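**Bubbling exterior paint on a north wall, rendered block, house built in the 50s**

**lirwood_fixer**
The north side of my place has paint lifting off the render in blisters about the size of a coin. It was last painted by the people before me, and I'd guess there are several coats on there. I scraped one patch and the render behind it is dark and crumbles if I dig at it with a screwdriver. The other three walls are fine.

A painter quoted me for a pressure wash, a stabilizing primer and two coats of masonry paint. He wants 425 for the wall. Before I say yes, is paint the problem or is it the render?

I have Auer masonry paint left over from the garage and could do it myself for less.

**gutterson**
Don't paint it yet. Dark and crumbly means water is in there. If you seal it in you will be scraping again in a couple of years.

Check the gutter above that wall first, then the window sills, then the ground level.

**halfbrick**
I'd go further and say the paint is the cause. Too many coats of plastic paint on an old lime render and the wall can't dry. Is the render lime or cement? Lime is softer and usually paler. Post a close shot of the scraped patch if you can.

**lirwood_fixer**
Will do when I'm home. I'm working over in Bustdale until the end of the week.

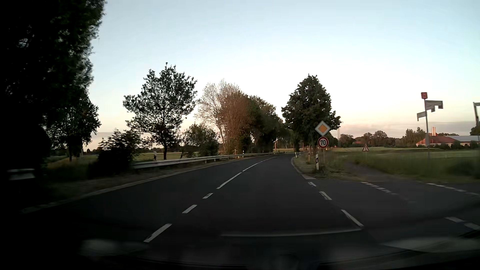

*Road to Bustdale, bend up ahead*

From memory the render is gray and fairly hard where it isn't blistered. The soft part starts near the ground and goes up to my knee, then there's another patch under the bathroom window.

**gutterson**
Two patches, two causes. The low one is splashback or high ground. The one under the window is the sill. Run your finger along the underside of the sill and see if there is a groove. If it's full of paint, the water runs back to the wall instead of dripping off.

**render_and_repair**
I do this for a living. Gray and hard on a 50s block house is almost certainly cement render, so halfbrick's point about lime probably doesn't apply here. Cement render cracks, water gets in the crack, and the paint holds it there. Tap the wall with the handle of the screwdriver. Anything that sounds hollow has let go of the block and has to come off.

Mark the hollow parts with chalk. If it's less than a quarter of the wall, patch it. If it's more, strip it and start over.

**halfbrick**
It applies either way. The wall still can't dry through a plastic paint. I had the same thing on a cement render and changing to a silicate paint fixed it.

**render_and_repair**
Silicate paint won't bond over old plastic paint. You have to get back to bare render first, and at that point you've paid for most of a re-render. What did you do with the old coats?

**halfbrick**
Stripped them. It took two of us the better part of a month of evenings. I'm not saying it's quick.

**wivville_dan**
Can I ask a related one? My house in Wivville has a soft patch by the back door, same height, knee and below. The patio was laid by the last owner and it comes right up to the render. Is that the same thing?

**gutterson**
Yes. How far is the patio below your damp course?

**wivville_dan**
I can't find the damp course, so I think the patio is over it.

**gutterson**
Then you've found your problem. Take up the row of slabs against the wall, dig a channel and fill it with gravel. Leave the wall alone until it has dried.

**lirwood_fixer**
Checked in with my neighbor, who looked at the sill for me. The groove is packed solid with paint. She also says the flower bed is piled up against the wall, which I knew and had stopped noticing.

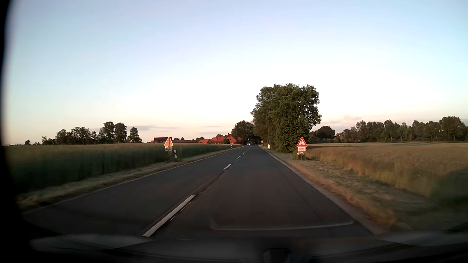

*Same road, straight part through the fields*

So the plan is:

1. Rake out the sill groove
2. Move the flower bed back and drop the soil level
3. Tap the wall and chalk the hollow parts
4. Leave it open for the summer

Is a summer long enough?

**render_and_repair**
For the top patch, yes. The bottom one could take longer on a north wall. Hack off the loose render now so the block can dry. Cut the edges square with a bolster and undercut them slightly so the new stuff has something to hold.

For the patch mix I use 5 sand, 1 cement, 1 lime. Two coats, and scratch the first one. Don't be tempted to make it stronger than what's already there.

**patchwork_pat**
Disagree on leaving it open. I'd patch after 3 weeks of dry weather and leave it unpainted. Bare block facing north through a wet spell picks up more water than it loses.

**render_and_repair**
Fair if the summer is wet. You could also lean a sheet of ply over it with a gap behind.

**lirwood_fixer**
How much sand would I need? Both patches together are maybe the size of a door.

**patchwork_pat**
Two bags will cover it with some left. The lime comes in 25 kilo bags and you'll have most of it sitting in the shed after. Don't let it get damp.

**gutterson**
And turn the painter down for now. I wouldn't call him a crook, but a quote that doesn't mention the soft render isn't worth much.

**halfbrick**
Agreed on that.

**lirwood_fixer**
Told him I'd call in September. He said the primer would have held it together. I'm going with the thread on this one.
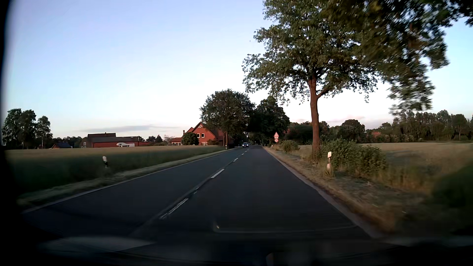
*Coming up to the trees, one car the other way*

Spent 40 on a bolster, a hawk and gloves at the builders' yard. I'll do the sill first and put up shots of the wall when the loose stuff is off.

**wivville_dan**
First slab is up. There's a damp course under there, slate, two courses below the patio. Digging the rest out over the next few evenings.

**gutterson**
Go down at least 6 inches below the slate if you can, and check for pipes by the door before you swing anything.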